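Werkstattbuch, Eintrag 2025-05-31

Thema heute: Kehren. Wer etwas über Fortschritt lesen will, blättert bitte zurück zum August, da hatten wir noch welchen.

Ausgangslage: Der Marmorboden sieht aus wie die Lobby einer Privatbank und benimmt sich auch so. Jeder Krümel wird angezeigt, es sei denn, er ist grau, weiß oder beige. Dann verschwindet er in der Maserung und meldet sich erst wieder, wenn man auf Socken drübergeht. Betonfarbener Staub: unsichtbar. Späne von der Feretti-Kiste: unsichtbar. Orange Kabelbinderreste: aus elf Metern zu erkennen. Ich plädiere dafür, künftig nur noch orangen Müll zu machen.

Besprochen war, das Kehrzeug mit langem Stiel gegen den alten Handfeger zu vergleichen. Der Handfeger hat noch 4 bis 5 cm Borsten auf der einen Seite und auf der anderen eine Art Erinnerung daran. Die Kehrschaufel mit Stiel ist die helle, die bei Nuttall in der Sammelbestellung war. Eimer ist der schwarze, den alle benutzen und keiner ausspült.

Notizen zum Ablauf, ungeordnet:

Schaufel flach hinstellen, dann kehren. Klingt banal. Wer den Stiel zu steil hält, hebt vorne die Kante an, und alles, was feiner als Reis ist, läuft drunter durch. Auf dem Linoleum drüben fällt das kaum auf, auf Stein sofort. Die Lippe liegt bei ungefähr 40 Grad Stielneigung am saubersten auf. Gemessen mit dem Winkelmesser aus der Jevix-Schublade, der klemmt, also bitte nicht zitieren.

Kurze Züge. Lange Züge sehen nach Arbeit aus und verteilen das Zeug bis unter die Heizung. Ich habe beides ausprobiert und anschließend unter der Heizung gelegen.

Zum Schluss die Schaufel ein Stück zurückziehen und den Strich nachkehren, der vor der Kante liegen bleibt. Dieser Strich ist unsterblich. Man halbiert ihn mit jedem Durchgang, Zenon hätte seine Freude gehabt. Nach dem dritten Mal wische ich ihn feucht weg und trage »besenrein« ein.

Eimer nah ran, aber nicht in die Kehrrichtung. Beim ersten Versuch stand er genau dort, und ich habe recht ordentlich gegen den Eimer gekehrt.

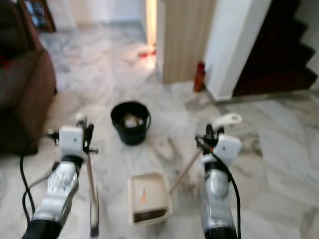 Kehrschaufel und ein langer Stiel auf dem Marmor.
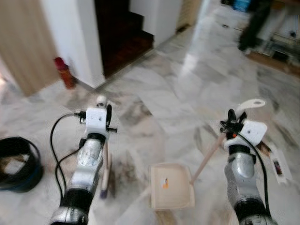 Dennis Stockdale hält das alles für einen Umweg und hat mir an den Rand geschrieben, der Besenkopf sei für diese Fläche schlicht zu klein. Mit einem breiten Saalbesen wäre man in einem Viertel der Zeit durch, und die Schaufel brauche man dann auch nur einmal, am Ende, an der Tür. Außerdem solle ich aufhören, Winkel zu messen, und lieber mal die Borsten auskämmen.

Zu den Borsten: hat er recht. Ausgekämmt, Ausbeute war ein kleiner grauer Filz, den ich kurz für ein Tier gehalten habe. Danach merklich besser, vor allem beim Feinstaub, den der Kopf vorher eher gestreichelt als bewegt hat.

Zum Saalbesen: ja, für die freie Mitte. Nein für die Ecken, nein für die Strecke zwischen den Regalen, und nein für den Schrank, in den er dann hineinmüsste. Der Schrank ist voll. Er ist voll mit dem letzten Saalbesen, dessen Stiel abgebrochen ist und den wir aufheben, falls einmal ein Stiel ohne Besen auftaucht.

Zeiten, mit der Küchenuhr genommen: kleiner Besen mit langem Stiel, ganze Fläche, 34 Minuten inklusive Heizung. Handfeger habe ich nach der Hälfte abgebrochen. Rücken. Hochrechnen wäre unseriös, aber ich weiß, wie es ausgegangen wäre.

Was noch auffiel:

Die Stiellänge passt mir, für Dennis ist sie zu kurz, er steht damit da wie beim Minigolf. Der Verlängerungsstiel von Clatum hat ein anderes Gewinde. Natürlich hat er das. Mit Gewebeband hält er einen Tag.

Schaufel nach dem Leeren am Eimerrand abklopfen, und zwar innen. Steht hier nur, damit es einmal irgendwo steht.

Größere Stücke vorher mit der Hand aufheben. Eine Verpackungsecke schiebt man zwar auch mit dem Besen hinein, sie bleibt dann aber gern hinten an der Wand der Schaufel liegen, und alles Weitere staut sich davor.

Offen: Gummilippe für die Schaufelkante nachrüsten? Ein Rest Türdichtung liegt noch in der Kiste unter der Werkbank. Probiere ich, sobald jemand den Kleber wieder zuschraubt, der seit Wochen daneben aushärtet.

Offen: Eimer ausspülen. Ich war's beim letzten Mal.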